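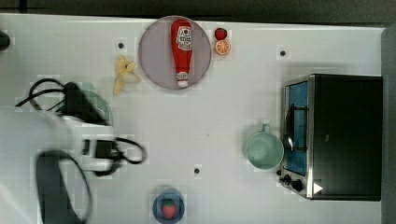
*Ketchup on the plate, toaster oven on the right, play fruit still out.*

Small table, toaster oven, kids' stuff mixed in with real stuff. Quick notes, will tidy these up later.

**Ketchup**
- Store it cap down in the fridge door. Last third comes out without the shaking.
- Lay it on a plate if the cap is gunky - saves wiping the table.
- Cap crusted? Soak in hot water 2 minutes, old toothbrush, done.

**Toaster oven**
- Unplug. Let it cool 30 minutes, longer if you did anything cheesy.
- Rack out first, soak in the sink while you do the rest.
- Glass door: baking soda paste, leave it, wipe with a damp cloth. Twice if its bad.
- Knobs - barely damp cloth only. No spray near the controls, ever.
- Keep plastic well away from the sides when it's on. Toy fruit melts. Ask Fouad Hourani, he lost a whole play set in October.

**Play food**
- Warm soapy water, rinse, towel dry. Squeeze the hollow ones, water hides in there.
- Anything with a peel or flaps, stand it open to dry overnight.
- One small bowl for strawberries and other little bits or they end up under the stove.

**Mugs and bowls**
- Handles pointing away from the edge.
- Tea stains: baking soda, wet finger, rub. Dont bother with bleach.

Still to add - crumb tray, stuck stickers, that smell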